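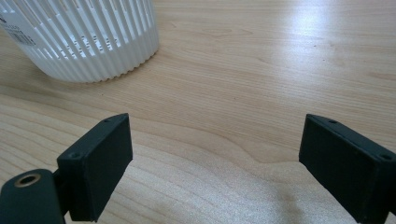 Catalog > Surface Finishes > Tabletop Oils > Flinmont 204

Flinmont 204 Hardening Oil
Clear oil for indoor wood tabletops. Apply two thin coats along the grain. Leave 15 hours between coats. Order no. 3242.

Print this page | E-mail this page

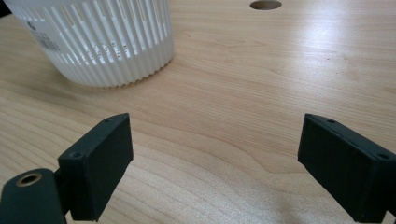
White slotted plastic container on a light wood tabletop.

Sold in cartons of 6 cans. Stir before use; do not thin. Store above freezing.

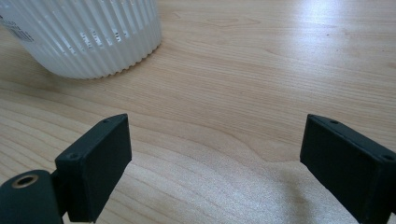

Can the oil be applied over old varnish?
Remove all varnish first and sand to bare wood.

Technical contact: Cengiz Yazıcı

Last updated: September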